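Can a robot learn fiddly handwork from head-camera clips of people?

Posted January 22, 2019 by Sofia Stefanou

I read a short write-up of the Karkurano method, where a two-armed robot learns from clips filmed at a person's eye level, with only a few robot demonstrations added at the end. I'd love to try it for my project at Kirncombe! My task is nail-tip work at a table, with small parts held in both hands. Do the human clips really help, or is the robot data doing all the work? 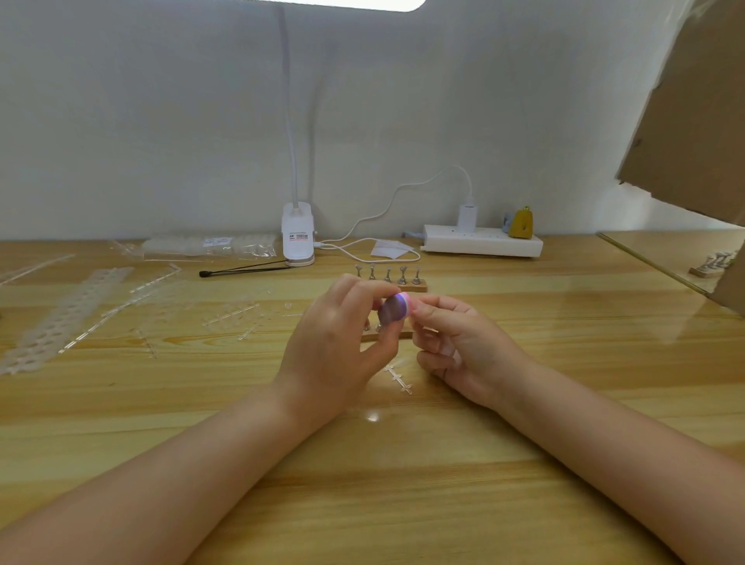 Hajnalka Major

They help a lot, and it's a lovely result! Our group trained one policy on robot demonstrations alone and another on the same set plus 4000 human clips. The second one managed the pickup in 11 tries where the first managed it in 4. Same arms, same table.

What the clips teach is mostly where the hands go and when they come together. Look at your own shot – thumb and index finger of both hands on one little round thing, with the metal tip holders standing right behind. Fingers hide a good part of what matters there, so I'd track the hands in 3D before training and throw out clips where the tracking jumps. Clear plastic is hard too. Some of those clear pieces nearly melt into the wood grain, and our depth readings on parts like that were junk. We went with color images only and got on fine.

Start with 2 grips and add more in March or whenever the first ones hold up. I'm so curious how it goes!

Fotini Panagiotou

Agree with the above. Also match the camera height on the robot to the one on the person, we skipped that and lost weeks.

Kalliopi Tsoukalas

Does anyone know if this runs on a Grolus arm? Mine only has one gripper.

Related items
Hand tracking when the fingers overlap
Picking up clear plastic parts
How many robot demonstrations are enough?
Konstantinidis wrist mount, loose screw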